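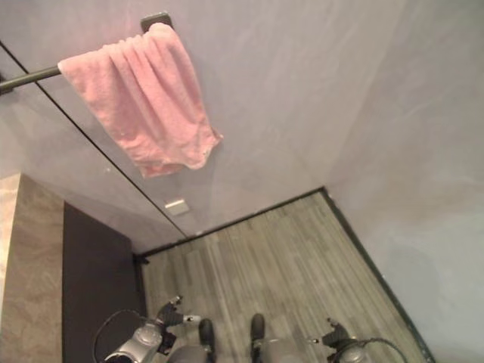
Buyers want to see the cows behind the bulls before they bid, one commercial producer told Tekix Cattle Company at the close of last season, and a catalog page cannot take the place of an hour in the pasture.

LINDSAY — Tekix Cattle Company will open its cow herd to buyers ahead of its spring production sale, the company announced. Guests may tour the mature cows and first-calf heifers at the Drelthorpe unit, north of Lindsay, on any sale-week morning beginning at 9 a.m. The sale itself will be held at the Lindsay yards in March.

The offering is made up of yearling bulls, coming two-year-old bulls and a select group of bred heifers. All bulls were raised on their dams at Drelthorpe and developed on a high-forage ration. Tekix has chosen not to push the bulls for maximum gain, and buyers should expect to see them in working condition on sale day. 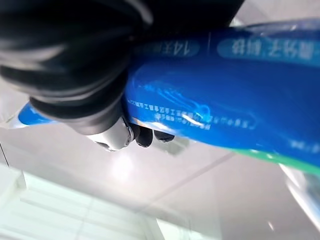 Package held in a gripper.

Three herd sires are represented in the yearling division. The largest sire group is by Lidico, a moderate-framed bull purchased as a calf and used first on heifers. His daughters are now in production at Drelthorpe, and the company reports that they have settled early, milked well and kept their flesh through a dry fall. Several have sons in this sale. The dams of those sons will be penned near the lane during the tours so that visitors can look at udders and feet up close.

"We have kept the Lidico daughters because they do their job without much help from us," the company said in a statement. "We would like our customers to judge them in person and ask whatever they want to ask — including about the ones we did not keep."

Bulls will be semen tested before delivery and carry a first-season breeding guarantee, the terms of which are printed inside the front cover of the catalog. Bulls left at Drelthorpe after the sale will be fed without charge for two weeks. Buyers who haul their own bulls home on sale day will receive a credit of $500 on each load.

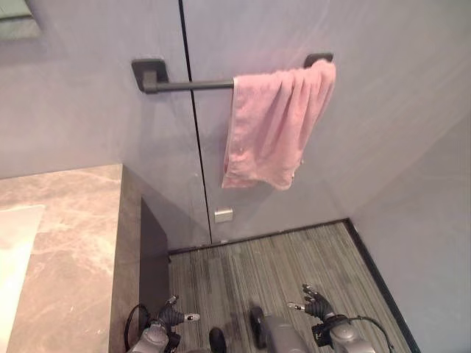 Pink towel on a dark towel bar.

The bred heifers sell in small groups sorted by calving date. All are bred to calving-ease bulls and were pelvic measured as yearlings. Health papers for out-of-state shipment will be available at the sale office.

Catalogs will be mailed in February to everyone on the Tekix list and may be picked up at the Lindsay yards. Producers who cannot attend may arrange a phone bid through the sale office by noon on the day before the sale. Lunch will be served at the yards ahead of the first lot.

Tekix Cattle Company raises registered and commercial seedstock at Drelthorpe and markets bulls and females each spring.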